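Usasham Kitchen Arm

Reading time: 3 minutes

The Usasham kitchen arm is a shared-workshop robot built to pick up and put down small household objects on a toy kitchen counter. It was assembled at the Treloar workshop by Natalie Bellamy and Colin Fothergill, who began drawing up the parts list in June and published the first set of plans on 23/07/2024. The plans have been copied by several home builders, and the design has gone through 8 revisions.

Design

The arm is a six-joint unit bought secondhand and refitted with new wiring. Its gripper has two parallel fingers that close on an object from both sides. Early revisions used printed fingers with bare tips, which let smooth objects slip when the arm changed direction. Revision five added thin rubber pads and a stiffer crossbar. The gripper weighs 379 grams without its cable.

Motion is controlled by Idix, a small program written by Fothergill for the project. Idix stores each movement as a list of joint positions and plays it back at a set speed. It can also follow a hand controller directly, and most users start that way. The program runs on an ordinary desktop computer and has no graphical interface apart from a window showing motor load.

Worktop

The toy kitchen was chosen because it gives the arm a work area with fixed edges at a convenient height. The counter is a board with a wood-block pattern, and a clear acrylic lip runs along the front and left side to stop objects from rolling off. Small screws hold the lip in place, so it can be taken off for cleaning. The backsplash is made of whitewashed planks.

Objects and tasks

The standard task set uses toy food, child-size cutlery and small pans. Hard, rounded toys test the grip, while a folded cloth tests how the arm deals with a soft surface under another object. A full test run consists of 2,000 pick-and-place attempts, spread over several sessions. The log for the sixth revision lists 2,665 attempts, as the run was extended after a motor was replaced.
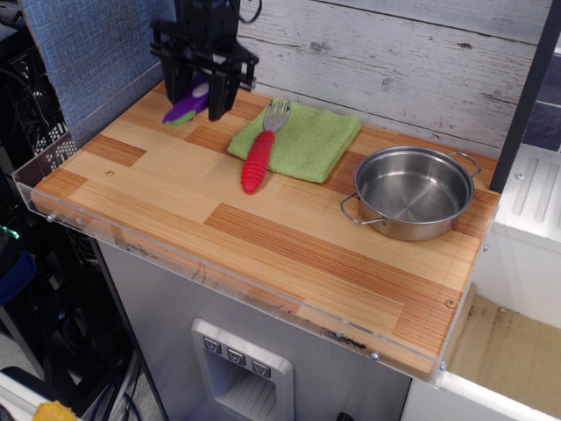

Bradley Mellor has argued that the task set is too easy on the gripper, and that a builder copying the plans should add flat items such as lids and coasters before trusting the results. His own version, named Bramska, uses longer fingers and a slower closing speed.

Comments

Jordan Bunting: Which rubber did you use for the pads? Mine peel at the corners after a week.

Phyllis Garside: I had the same trouble until I sanded the fingers before gluing. Bicycle inner tube works fine.

Jordan Bunting: Thanks, will try that tonight.

Contact | Copyright Treloar workshop | Back to top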